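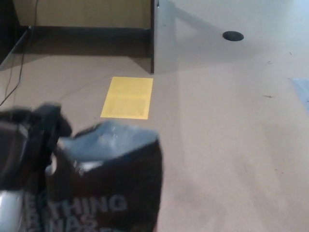
About Cudeck

Cudeck sells and refits used office desks from one shop in Usville. We started with 30 desks bought from an insurance office that was closing, and we still buy most of our stock that way. We don't call it a workspace solution. It is a desk, and you put your work on it.

We have doubts about most of what gets said in this trade. A new top won't make anyone more organized. Neither will a drawer insert. What we can tell you is whether a desk is level, whether the top is worth keeping, and whether your cables have a sensible way to the wall.

How we look at a desk

Every desk gets a yellow sheet. It lies on the top until the work is signed off, and then it goes in the binder. We tried tracking jobs on a tablet for 15 months and went back to paper. The software people said we weren't using it right. Maybe so.

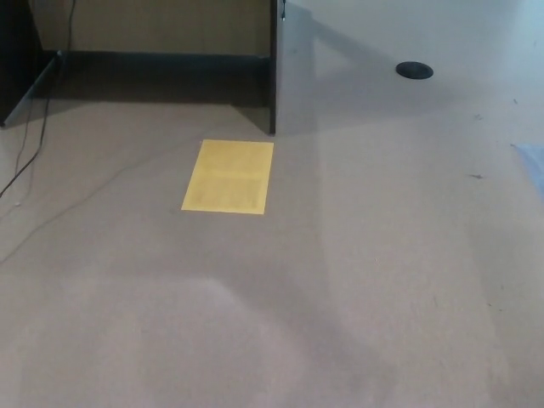

Cables are where we get the most calls. A grommet hole is cheap to add and easy to put in the wrong spot, so we ask where your outlets are before we drill. If you would be better off with a clip under the edge, we'll say so and charge you for the clip.

What we don't do

We don't rent, and we don't take back desks bought elsewhere. We stopped carrying the Natum line of add-on shelves after too many came back with loose brackets.

Desks refitted to date: 3176
Page last checked: 2018-02-20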